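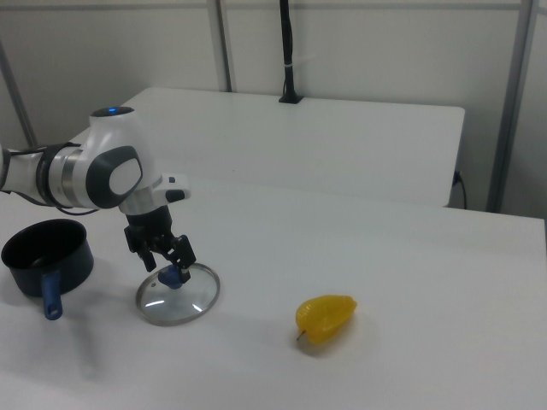 Glass lid with metal rim and blue knob.

Glass Lid Care FAQ

Can the lid go in the dishwasher?
Yes, on the top rack. Let it cool for 8 minutes first.

What size do I order?
Measure the inside of the pot rim, not the outside. The Broltau 28 fits pots with a 28 cm opening.

The knob is loose. What now?
Tighten the screw from the underside by hand -- overtightening can crack the glass.

Can I use a chipped lid?
No. Replace it.

How long is the warranty?
2 years from purchase.

Updated 22/06/2025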